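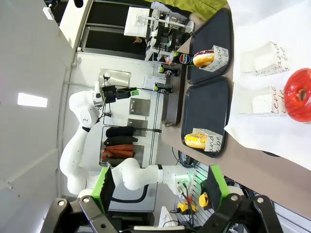
Lallell's Lilac Pups Find a Breeder Club at Last

I've been waiting ages to write this one! The Cui Rare Coat Register, the little club that keeps records on unusual dog colors, is opening its books to lilac French Bulldogs this September. My own girl, Wusura, is a lilac (she's snoring on my foot right now), so you can guess how happy I am.

Yulan Qian runs the register from her home in Lallell, and she told me 294 owners had written in asking for it. Until now the club listed 643 dogs, nearly all of them merle Corgis and blue Whippets, with no page for Frenchies of any color.

Signing up costs $21 a dog. You'll need a DNA coat color result and a vet letter on breathing and skin, and Yulan is pretty firm about the vet letter. Good for her, I say — plenty of people pay silly money for a pale coat and never ask how the puppy breathes. She also wants the hip and spine results of both parents if you have them, though you can send those in later.

The club hopes to reach 1,000 dogs by next spring. I'm mailing Wusura's forms tonight, as soon as I find the envelope with her coat test in it. Forms are at the front desk of the Relteck pet supply store on the main street, and you can drop them off there until 6 p.m.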